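Stiloron Dried and Faux Stems, Mixed Box

Sold by Cultero
Price: 129 per box, stems only
Vase not included
Ships flat in one carton, 18 stems

We have carried this box since June and we still argue over it. Stiloron calls it "a forever garden." We would not go that far. It is a box of dried plumes and artificial greenery that looks good in a hallway if you buy it for the right reasons and put it in the right spot. If you want flowers, buy flowers.

What you get

The plumes are the dried part. Everything green is artificial: large single leaves on wired stalks, and fern sprays that hang if you bend the stem over the lip of the vase. Stiloron describes the mix as "curated," which as far as we can tell means somebody put it in the box. Colors shift from one delivery to the next. The plumes in our first carton ran toward cream, and later ones had a good deal more brown in them. Stiloron will not let you choose, and neither can we.

Length is given as 800 mm for the tallest stems. We put a tape on them and that figure holds, provided you count the bare stalk at the bottom, most of which will be inside your vase.

Claims we looked into

"No shedding." Wrong. Every dried plume sheds, and these shed most on the day you unpack them. Shake them outdoors, then give them a light mist of plain unscented hairspray from arm's length. The shedding drops off a lot after that. It does not stop. If you have dark carpet, you will know where the vase is standing.

"Fade proof." The label says this of the whole box, and we don't see how it can be true of the dried stems. We kept one set near a south window and one in a back room. By the fall the window set was visibly paler. The artificial leaves had held up fine in both places.

"Hypoallergenic." We asked Stiloron what this was based on and got a brochure. If dust bothers you, treat the box as something that collects dust, and maybe skip it.

"Arranges itself." You will need a good half hour, a pair of wire cutters and a vase with a narrow neck. In a wide one the whole lot falls to the sides and leaves a hole in the middle.

Arranging

Start with the big leaves low and let one or two lean forward over the plumes, so the glossy and the fluffy parts sit against each other. That contrast is most of what you are paying for. Ferns go in last, at one side only. Putting them all the way around looks like a hotel lobby.

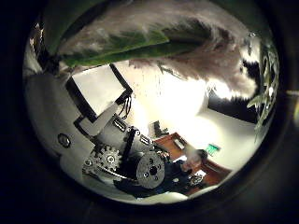 According to Burgi Hauser, the box is overpriced and the greenery is the only part worth keeping: "I threw out the dried stuff after one winter and kept the leaves. They wipe clean with a damp cloth. I'd have paid half as much for those alone and been happier."

We have some sympathy. Stiloron does not sell the leaves separately. Van Wyk has a greenery-only bunch of 13 stems that is worth a look if that's what you are after, though the leaves are smaller and the finish is duller. Clurau makes a plume-only bundle too. We stopped stocking it when too many came in with snapped stalks.

Care

Dust the leaves with a damp cloth. Never wet the plumes. A hair dryer on its cool setting, held well back, gets most of the dust out of them. Keep the box and its tissue if you plan to put the stems away for part of the year, and store them lying down. Keep them clear of candles, stoves and fireplaces. The carton has a flame symbol on it that looks reassuring until you read the small print, which covers the carton.

Cats will go for the plumes. We have no fix for this.

Returns

Unopened boxes can come back to us for a full refund. Opened boxes only if stems are broken on arrival, and please send a photo before you start cutting wires. Color is not accepted as a fault by Stiloron, so we can't take a box back for being browner than you had hoped.

Questions about this item go to Ntombi Sibiya at the Cultero order desk.

Page last checked 30 November 2020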